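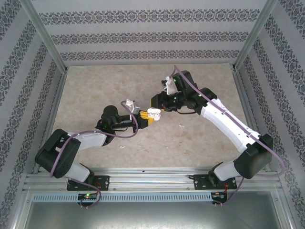

How do I keep one earbud from dying before the other?

Posted by Hoi-yan Shih

My left earbud quits after about 2 hours and the right one just keeps going. Same case, same charger, both go in every night when I get home to Akcombe. I've had the pair since last April and it only started acting up lately. I tried unpairing and pairing again and got nothing. I mostly use them for calls on the train and I'd rather not buy new ones if there's a fix. Any ideas?

Gerasimos Nikolaidis

Clean the contacts first! I had this exact thing with my Zutus pair and was all set to throw them out. Take a dry cotton swab and rub the little metal dots on the bud, then do the matching pins down in the case (they're tiny, you may want a flashlight). If there's gunk that won't budge, put a bit of rubbing alcohol on the swab and let it all dry before you close the lid. Mine had a waxy film I couldn't even see until it came off on the cotton.

Then put both buds in and check that both show as charging on your phone. If the left one drops in and out, press it down gently – sometimes the ear tip is too fat and holds the bud up off the pins. I'd swapped to bigger tips and that was half my trouble. 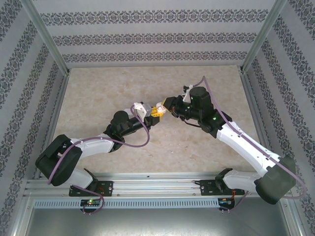

Two arms over a marble-patterned tabletop

Also, which bud does your phone use as the mic? On a lot of sets one side does more of the work on calls, and that side runs down sooner. Look in the app and see if you can switch it to the right for a week.

Carter Kowalchuk

batteries get old. buy new ones

Comments

Sotiris Xenos: Second the ear tip thing. Went back to the small ones and my left side charges fine now.

Hoi-yan Shih: The mic was set to left! Switched it and cleaned everything too, will see how the train ride goes tomorrow.

Tharindu Paul: If it's still bad after that, check the warranty. Galanis replaced just the one bud for me, took 11 days.

Related
Case light stays red after a full charge
Can I mix buds from two different pairs?
Best way to get lint out of a charging port
Lost one earbud on the Lekambridge bus, now what?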